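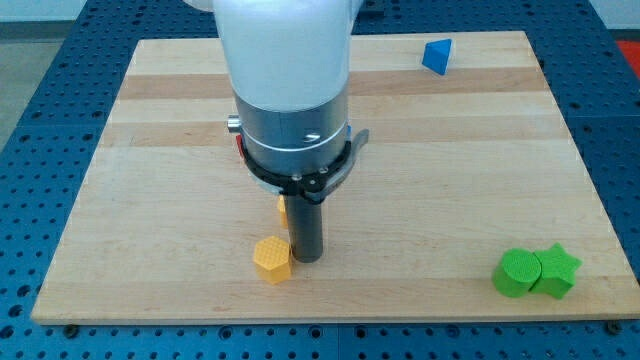 Shape blocks on a light wooden board, with the blue perforated top underneath.

A Board on the Bench: Tips for Small Parts, Toy Blocks and Everything That Rolls Away

Posted 11 November 2020 by Carolina Rebelo

I have wanted to write this one up for ages! If you have children, or a hobby with small pieces, or just a workbench that collects bits, a plain wooden board is the best thing you can put on it. Mine came out of a kitchen drawer at our old place in Wamport and it has been on duty in the workshop ever since. I use it for sorting, for glue, for paint touch-ups and for the big November clear-out of the toy bins, when every puzzle and shape set in the house gets matched up before the holidays.

Why a board on a perforated top

I love a perforated metal table. You can clamp to it, hang things off it, and dust drops through instead of sitting there. What it's bad at is small stuff. Screws find the holes, pencils catch in them, and anything soft picks up a pattern of little dots if you lean on it. A board solves all of that and you can carry the whole job away when somebody needs the table for supper.

Go for a pale wood if you have the choice. Strong colors jump right out at you against it, and so do dropped pins and tiny black screws. Dark walnut is gorgeous but I lost a set screw on one for an entire evening. (It was on the board the whole time.)

Keeping the board from sliding

Bare wood on metal will creep. My favorite fix is a piece of rubbery shelf liner cut a little smaller than the board so that it doesn't show. A damp dishcloth works in a pinch, though don't leave it there overnight or the wood will cup. For anything with real pushing in it, use two clamps on opposite corners.

Josik, who has the bench next to mine at the Pundau Street workshop, glues cork dots under his. They hold well, but they fall off if you ever wash the board, and I wash mine a lot.

Sort by color first, shape second

We used to sort the shape sets by shape and it took forever, with arguments. Color goes much faster! Tip everything out, pull like colors together, and only then look for the stars and hexagons. Small kids can do the first part on their own and they are so proud of it.

Do one small handful at a time. If you pour out the whole bin you can't see the board anymore and you're back where you started. The bin I did this month had 881 pieces in it according to the inventory sheet my daughter insisted on making, and we got through it in nearly 3 hours with a cocoa break.
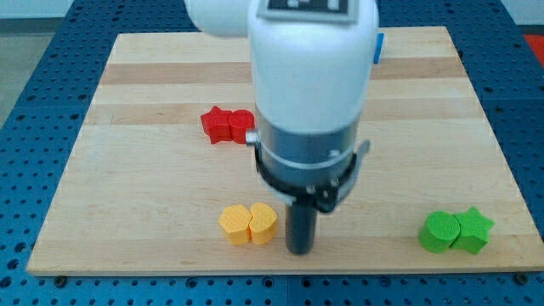

Sorted by color: the reds together, the yellows together, the greens together.

Leave space between the groups. A hand's width is good. When the groups drift into each other someone will bump the board and mix them up, and then you get to do it again.

Cleaning foam and plastic pieces

Foam: a bowl of lukewarm water with one drop of dish soap. Squeeze gently, rinse, squeeze again, and stand the pieces on a towel. Don't wring. Crayon marks usually lift with a white eraser if you go slowly.

Hard plastic: same water, plus an old toothbrush for textured faces. Crosshatched tops are terrible for holding on to play dough. Let the dough dry completely first and most of it will flick out with a toothpick.

Neither kind goes in the dishwasher at my house. I tried it once with a foam triangle and what came out was more of a potato chip.

Looking after the board

Wipe it, dry it, stand it on edge. I oil mine when water stops beading, with the same food-grade mineral oil I use on the bread board. A 500 ml bottle lasts me years. Rub it in along the grain, leave it until bedtime, buff off whatever is still sitting on top.

If your board is glued up from strips, run a fingertip along the joints now and then. A ridge means one strip has moved a bit. A few passes with 220 paper on a block will take it down, then oil again. If you can feel an open gap, reglue it before crumbs and sawdust get in there.

Paint spots: let them dry and scrape with an old gift card. Hot glue pops off after ten minutes in the freezer, board and all, if it fits. Super glue is staying, sorry.

Storing the sets

Zip bags with the air pressed out, one set to a bag, and a strip of masking tape with the name on it. I gave up on matching boxes. Virk, my sister's boy, has his in mesh laundry bags hung on hooks and that's very clever for bath foam, as they dry where they hang. I have 22 bags standing up in a wine crate like file folders, and I can flip through them with one hand.

Spare pieces with no home go in a jar on the windowsill. Check the jar before you throw out any "incomplete" set. I found the missing half of a farm puzzle in there last week, plus a chess bishop, and we don't own a chess set.

Next time: drawer dividers from cereal boxes, with the template I've been promising.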